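Fatemeh Yazdani
@fyazdani
April 20, 2025

I finished comparing the two sets of fingers for our small gripper, so I will write my notes in a short thread. It is for people who pick soft things from bins. For metal parts, most of this will not help you. 1/

The first set is the Stotesside, hard plastic with a straight inner face. The second is the Macaraeg, a wedge shape with a slanted inner face. Same arm, same controller, same wrist camera. I changed only the fingers and the force limit. 2/

I made 300 picks with each set. The objects were foam only: cubes, flat sheets and thick pads, all mixed in one bin. Laurier MacLeod placed them by hand before every run, and he did not tell me how. 3/

Straight fingers first. They are good when the object stands free. When a cube is close to the wall, the outer finger comes down on the wall and the arm stops with an error. This happened 32 times. I was a little surprised, I expected less. 4/

The wedge fingers go into narrow gaps much better. But with foam there is another problem - if the force is too high, the cube turns a little between the fingers and then it comes out at the bottom. I had to reduce the force two times before I was satisfied. 5/

About the force: the controller lets you set it from 0 to 100 percent. I finished at 30 for the wedge fingers. Below this they lost the thick pads when the arm began to move sideways. 6/

Flat sheets are difficult for both sets. If the sheet lies on something soft, the fingers push everything down together and close on air. I think for sheets we should go back to suction, or tilt the wrist more. Darcy Sawatzky has an idea with a thin lip on one finger and I will try it in June. 7/
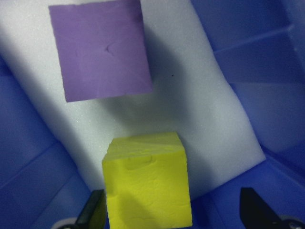 The wrist camera I did not change, but I learned something about exposure. On automatic, the white foam becomes too bright and its edge is hard to find for the software. I fixed the exposure by hand at a lower value and the wrong detections went down to 4 in the whole wedge test. 8/

One mistake of mine, so you can avoid it. After I changed the fingers I forgot to enter the new finger length in the Zima settings. The first picks were all too deep. Please check this value before you blame the fingers, as I did for one full morning. 9/

@kdufour asked me about wear. Too early to say. The inner faces of both sets look fine to me, but foam is kind to fingers. Ask me again after we have run the rubber parts. 10/

For now the wedge fingers stay on the arm. The straight ones are in the drawer with their screws, if anybody in the lab wants to borrow them. 11/11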